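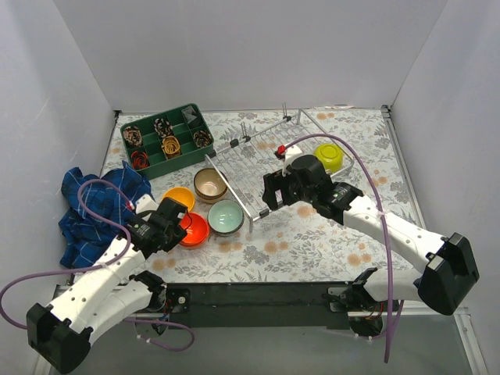 쿠미코 나가노 씨는 그릇 정리를 기계가 맡는다고 해서 손이 남아도는 건 아니라고 했어요. 오히려 쉬는 시간이 언제인지 다시 정해야 했다고요. 저도 수악사왓 급식센터 세척실에 가기 전까지는 좀 더 단순한 이야기를 기대했거든요. 사람이 줄었느냐, 안 줄었느냐 하는 이야기요. 그런데 두 시간쯤 앉아서 듣다 보니 다들 근무표 얘기만 하시더라고요!

2019년 10월 3일 목요일, 이 센터가 양팔 로봇 작업대를 정식 근무표에 올렸습니다. 이름은 '디토'예요. 사람 이름 적는 칸 바로 밑에 디토 칸이 따로 생겼습니다(벽에 붙은 표를 보고 저도 두 번 읽었어요). 시험 운영은 8월부터 했고, 지금 맡기는 일은 식기 건조대에 그릇을 올리고 내리는 일입니다. 팔이 두 개라 한쪽은 그릇 쪽에, 다른 한쪽은 건조대 쪽에 두고 움직이게 해 놨어요.

센터에서 하루에 나가는 그릇은 약 3000개. 그중에서 디토 몫은 아직 아주 적습니다. 난도우라는 설치 업체가 천천히 늘리자고 했고, 현장에서도 그 편이 좋다고 했답니다. 빔라 스리바스타바 씨는 요즘 오전에 세척 대신 그릇 상태를 보는 일을 해요. 이가 나간 것, 얼룩이 남은 것을 골라내는 일인데 허리를 덜 굽혀서 좋고, 대신 눈이 피곤하다네요. 저녁에 집에 가면 텔레비전도 안 켠대요.

불만도 있습니다. 록사나 파체코 씨는 교육 시간이 너무 짧았다고 딱 잘라 말했어요. 직원 26명 가운데 멈춤 버튼과 재시작 순서를 배운 사람이 3명뿐이라, 그 세 사람이 휴가를 맞춰 써야 한다는 거예요. 듣고 보니 저라도 싫겠더라고요. 게다가 기계 담당이 됐는데 수당은 그대로고요. 센터 쪽은 다음 교육 때 인원을 늘리겠다고 했지만 수당 이야기에는 아직 검토 중이라고만 답했습니다.

행주 개는 일도 디토에게 시키자는 말이 나오고 있는데, 이건 의견이 갈려요. 츠토무 사사키 씨는 행주 개는 시간이 하루 중에 유일하게 앉아서 수다 떠는 시간이라 넘겨주기 싫다고 합니다. 반대로 오후 조에서는 제발 좀 가져가 달라는 분위기고요(오후에는 앉을 틈도 없다니 이해가 갑니다).

바뀐 근무표는 이달 말까지 써 보고 다시 손본다고 해요. 오전 조 휴식은 일단 10분 앞당겨졌고, 오후 조는 그대로입니다. 수당 건은 답이 나오는 대로 또 적을게요.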